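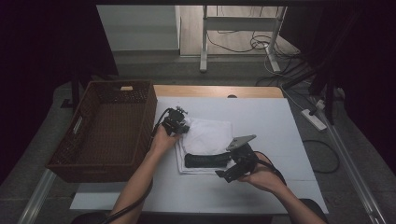

Handheld gripper pair at the folding cell, cloth and basket on the board.

Handheld pair: left jaw closes crooked after a finger swap, and cable strain at the wrist

Posted by fonescombe_cell2
2020-05-18

We run a pair of handheld grippers over a tabletop folding cell. Each unit has its own cable going back along the forearm. The cell is used for garment handling: fold, place in basket, reset. The fingers are the Wieser flat type, one screw each at the upper end, and both sets were replaced at the end of the last block of sessions.

Two problems after the swap.

1. The left unit no longer closes parallel. The fingertips meet first on one side and leave a gap on the other that I can see light through. A towel is held well enough. A thin waistband slides out toward the open side. The right unit, same fingers, same screws, closes flat.

2. The opening reading on the left unit jumps. With the fingers fully open it should sit at 3670 counts. It does sit there while the unit is on the bench. When I reach across toward the far corner of the table it drops by up to 200 counts and then returns. The fingers do not move when this happens.

What I have tried: re-zeroed both units, swapped the two cables at the controller end (the fault stayed with the left unit), restarted the logger. I have not opened the housing. Before I do, is there an order to check things in? We have one spare finger set and no spare housing.

Tabletop is white board laid over a wooden table, rails on both sides. Basket stays at the upper left, so the left arm makes the long reach on most cycles.

clukau_bench
Two separate faults, I think. Take the mechanical one first, because a crooked finger will make your zero wrong whatever the electronics are doing.

Remove both fingers from the left unit and look at the seats. The usual cause after a swap is a crumb of old thread locker, or a bit of lint packed into the corner of the seat. Garment cells are bad for this. Clean the seat with a dry swab, then a swab with alcohol, and let it dry. Run your fingernail along the edge. If you feel a step, it isn't clean yet.

Refit like this:

Put both fingers on with the screws just short of tight.
Close the unit slowly on a flat steel shim. A steel rule will do.
Hold it closed and tighten the screws a little at a time, going back and forth between the two.
Open, remove the shim, close again and check for light between the faces.
Open fully and store the zero.

Do not tighten one finger all the way and then the other. The second one gets pulled square to the first, and if the first was off you have copied the error.

After that, check with a real garment and not a towel. We use briefs with an elastic band, folded the same way every time. The band is doubled over and slick, so if the faces are out of parallel it shows up on the first pick. 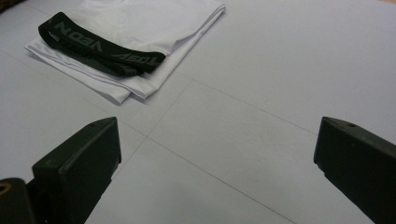

Test garment seen from between the open fingers, not touching it.

Watch the fingers in the wrist view as well. With the unit fully open, the two flat faces should mirror each other. If one looks twisted compared with the other, the seat still has something in it.

arstead_maint
Check the cable. Ours did the same thing in November and it was the connector.

wieser_user_11
The answer above is right but short, so I will add the procedure.

You swapped the cables at the controller end only. That clears the controller port. It says nothing about the plug at the gripper, which is the end that takes the load. A drop that appears on a long reach and comes back when the arm comes back is almost always a contact opening under pull.

Test it without moving the fingers. Open the unit, set it on the bench and log the opening value. Hold the cable next to the housing and bend it gently to each side, then pull straight back with light force. Leave a few seconds between movements so you can match them to the log. If the value moves, try the right unit's cable on the left unit, changing it at both ends this time. Fault follows the cable: replace the cable. Fault stays: the socket is loose or has a cracked joint, and you will have to open the housing.

Power down before you pull a plug at the gripper end. The housing screws are short, and the one nearest the cable exit is longer than the rest. Keep it apart.

Whatever you find, add slack. The cable should be clipped to the housing and again on the forearm, with a loop between the two clips that stays loose at full reach. Set the loop length with the arm stretched out to the basket, as that is your worst case. If you set it with the hands over the middle of the board it will be too short. 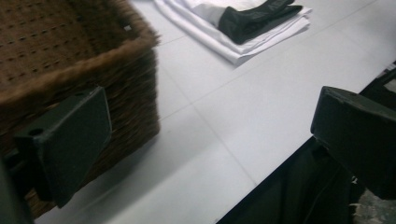 Go through the long reach 20 times with the logger on before you call it fixed. Pause over the basket with the fingers spread and compare the reading with your bench value. A few counts of noise is normal — a step is not. Do the same set again after the unit has been running long enough to warm up, as a cracked joint can behave when cold.

One more point on the fingers. Scuffing along the top edges does no harm. Scuffing on the inner faces does, and if the old set has it on one side only, your left unit was probably closing crooked before the swap too. Worth a look if you kept them.

fonescombe_cell2
Seat was the first problem. There was a flake of hardened thread locker under one finger. Cleaned it, refitted on a steel rule, no light between the faces now, and the waistband holds. Old set is already gone so I can't compare wear.

Bending the cable at the housing moves the reading, pulling it straight does not. A replacement cable is on order. I have added a second clip and a longer loop for now, and will run the reach test when the new one is in.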